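Checkliste Ferienwohnung: Bad und Waschplatz vor der Übergabe
Haus Nodov, Einheit 8 -- Begehung mit Anmerkungen
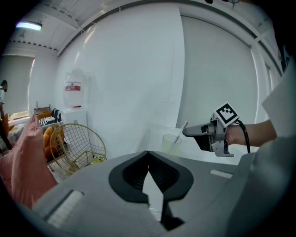 Lesezeit: 2 Minuten

Stand: 10. September 2019

Die Liste gilt für die Endkontrolle nach der Reinigung und vor der Schlüsselübergabe. Jeder Punkt wird mit "i. O.", "Mangel" oder "entfällt" eingetragen. Anmerkungen bitte kurz halten und den Ort nennen.

1. Wasser und Armaturen

1.1 Warmwasser am Waschbecken kommt an: i. O.
1.2 Temperaturbegrenzung an der Dusche rastet ein: Mangel
Anmerkung: Der Knopf lässt sich ohne Druck überdrehen. Kartusche bestellen, bis dahin Hinweiszettel an die Duschwand.
1.3 Eckventile unter dem Becken gangbar: i. O.
Anmerkung: Das linke geht schwer. Bei der Wartung im November mitnehmen.
1.4 Siphon dicht, kein Geruch: i. O.

2. Strom

2.1 FI-Schalter mit Prüftaste ausgelöst: i. O.
2.2 Steckdose neben dem Spiegel fest, Klappdeckel schließt: Mangel
Anmerkung: Feder im Deckel gebrochen. Steckdose bis zum Tausch abgeklebt.
2.3 Leuchte über dem Spiegel, Abdeckung ohne Risse: i. O.
2.4 Kabel des Haartrockners ohne Knick und Bruch: i. O.

3. Boden und Rutschgefahr

3.1 Matte in der Dusche, Saugnäpfe vollständig: i. O.
3.2 Schwelle zum Flur: Mangel
Anmerkung: Leiste steht an der Türseite hoch. Stolperstelle. Neu verschrauben -- nicht kleben, das hat beim letzten Mal nur bis zum Sommer gehalten.
3.3 Haltegriff an der Wanne, Belastungsprobe: entfällt (keine Wanne)

4. Hygiene und Ausstattung

4.1 Zahnputzbecher gespült, Boden ohne Kalkrand: i. O.
Anmerkung: Becher nur aus Kunststoff. Glas bitte aus dem Bad nehmen, auch wenn es im Schrank steht.
4.2 Zurückgelassene Zahnbürsten und Rasierer entsorgt: i. O.
4.3 Reinigungsmittel verschlossen und oberhalb der Reichweite von Kindern: Mangel
Anmerkung: Entkalker von Cosard stand unter dem Becken. Umgeräumt in den Hochschrank, Riegel geprüft.
4.4 Handtücher gezählt und trocken: i. O.

5. Lüftung

5.1 Ventilator läuft nach dem Ausschalten nach: i. O.
5.2 Filter gereinigt: Mangel
Anmerkung: Filter fehlt ganz. Ersatz liegt im Lager Kirkville, Fach 929.
5.3 Silikonfugen ohne schwarze Stellen: i. O.

Offene Punkte: 1.2, 2.2, 3.2, 5.2. Die Einheit darf belegt werden, sobald 2.2 und 3.2 erledigt sind. Für Kleinteile bis 300 Euro ist keine Freigabe nötig, Beleg mit Auftragsnummer 1924 ablegen.

Nachkontrolle durch die Hausverwaltung Luangrath, Eintrag auf demselben Blatt.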